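How to sort a wardrobe in one afternoon

Start after lunch on a day when you have nothing on in the evening. Our last sort at Drelcombe took until 5.30 pm, and that was one person's clothes.

Take everything out of the wardrobe and drawers first. Put it all together, coats and knits included. Sorting one shelf at a time is slower and you end up keeping doubles.

Next, label four tubs: keep, mend, donate, rag. Masking tape and a marker will do. Work from the top of the heap and don't try anything on yet. If you can't decide in a few seconds, put it back and carry on. 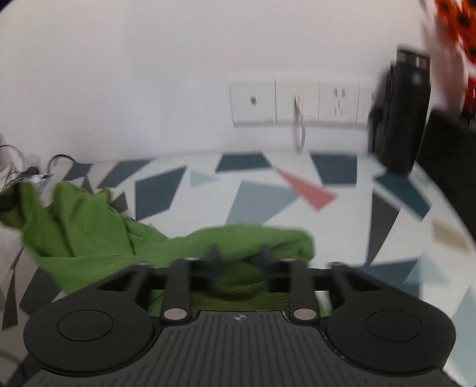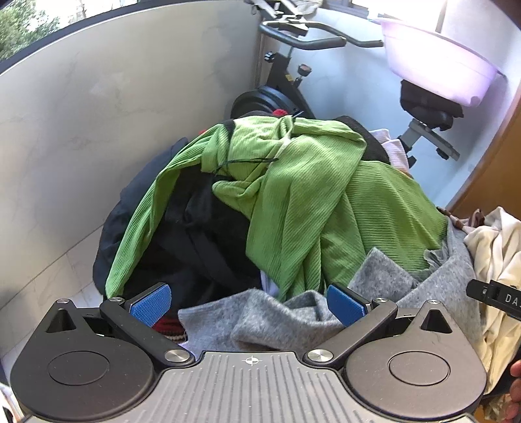 Check pockets as you go. Pull drawstrings even at both ends and tie a loose knot in each, or they'll disappear into the hem in the next wash. Zips should be done up before folding.

Knits get folded, never hung. Fold the sleeves in, then fold the body in thirds so it stands upright in the drawer. Padded jackets go on wide hangers at the end of the rail where they won't be squashed.

Try on the undecided things last, with shoes on.

Donations need to be clean and dry. The Ponditz op shop takes bags on Wednesday mornings and asks for no more than two per drop-off. Torn cotton can be cut into squares for the garage. Synthetics make poor rags, so check whether your council has a textile collection.

Before anything goes back, vacuum the wardrobe floor and wipe the shelves with a damp cloth. Leave the doors open for an hour.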